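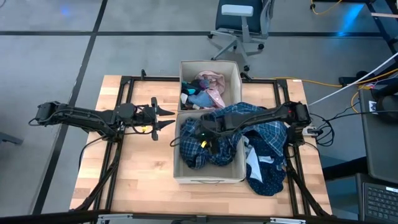
Figure 4. Storage boxes on a wooden table, with a robot arm on either side.

4.2 How readers used the workbooks

The second part of the study looked at what readers did once they had a workbook at home. Two titles were compared. The Dromano workbook asks the reader to follow each project step by step with source files supplied by the publisher. The Prerkivitz workbook gives the same kind of project, mostly layered photographic collage, but expects readers to find or make their own source material before the first step. Both assume that the reader already knows how to open, save and crop a picture, and both leave masks and blending modes to the third chapter.

Of the 477 readers who agreed to take part, 278 returned a completed project diary. The diary asked for the time spent at each sitting, the pages used, the point at which work stopped and the reason for stopping. It did not ask for the finished artwork, although many readers sent it in. Artwork sent in this way was kept apart from the diaries and was not judged for quality.

Readers of the Prerkivitz workbook took longer to reach the first editing step. Their diaries record whole evenings given to searching for a suitable sky, a clean portrait or a piece of old paper to scan. Several gave up at this stage and moved to a later chapter. Those who did begin, however, were more likely to change the project to suit themselves, and their notes on layers tended to be longer and more exact. 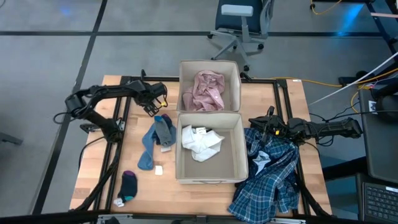

Figure 5. Overhead view of the table, with plaid fabric towards the right.

Readers of the Dromano workbook moved quickly through the opening chapters and slowed down at the chapter on masks. The usual complaint was that the result on the screen did not match the printed page. In most of the diaries that mention this, the reader had painted on the layer itself when the mask should have been selected. The workbook warns against this mistake once, in a side note two pages before the step where it is most often made. Palacios found the same pattern in her earlier work on evening classes and suggested that warnings should be printed within the numbered steps (Purificación Palacios, unpublished course notes).

Printed tutorials are an old form. One of the darkroom manuals held in the Daza collection, dated 1975, sets out a double exposure in nine numbered steps, each with its own small print beside it. The layout is close to that of the Dromano workbook. The manual also tells the reader to make a test strip before starting, and neither of the present workbooks has a clear equivalent. A short practice file for each chapter would serve the same purpose and would add little to the cost of the book.

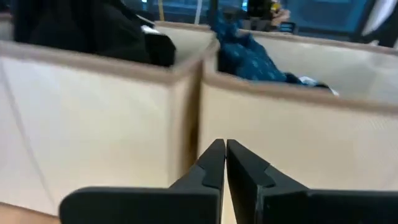
A further difference concerned copying. Both workbooks state that readers should treat the projects as a starting point and develop a style of their own. The diaries suggest that this advice is read differently depending on the material supplied. Where the source files were provided, readers described success as a close match with the printed example. Where they were not, readers spoke more often of mood, colour and subject, and some did not mention the printed example after the first page.

Use of the companion website, Zundus, was uneven. Readers visited it mainly for downloads in the first weeks, and the discussion pages were quiet until May, when the answers to the chapter exercises were posted. Diaries that mention the discussion pages come almost entirely from readers who had already finished at least one project. It was therefore not possible to say whether the site helped beginners to continue.
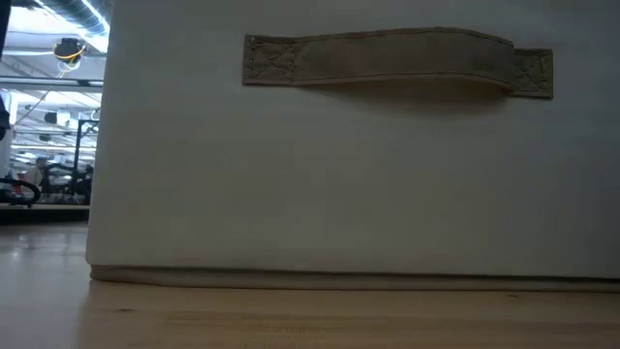

Figure 6. Front of a storage box, showing the brown strap handle.

Two limits on these findings should be noted. The diaries were completed by the readers themselves, and time spent away from the computer, such as sketching or taking photographs, was recorded by some and left out by others. Readers also chose which workbook to receive. Those who chose Prerkivitz may have been more confident at the outset, and the short entry form did not ask enough about earlier experience to settle the matter. The interviews reported in section 4.3 return to this question.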